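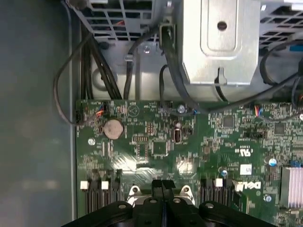
Jerngate Mumby 4 Network Monitor

If you look after a small office network and you've been putting off keeping a proper eye on it, the Mumby 4 is a friendly place to start. It sits beside your switch, listens quietly on 8 ports, and sends you a plain-English note when something new joins or an old login starts behaving oddly (and yes, you can mute the printer!).

Xuân Phùng on our support desk wrote the setup guide, and most people get through it over a cup of coffee. The built-in Bhat rule set covers over 130 kinds of suspicious traffic, with fresh rules every month, and you're welcome to add your own through the Janamik console.

In the box: monitor, power supply, two patch cables, wall bracket
Warranty: 2 years, parts and labor
Log storage: local, encrypted

Questions before you order? Write to Lâm Tô in sales.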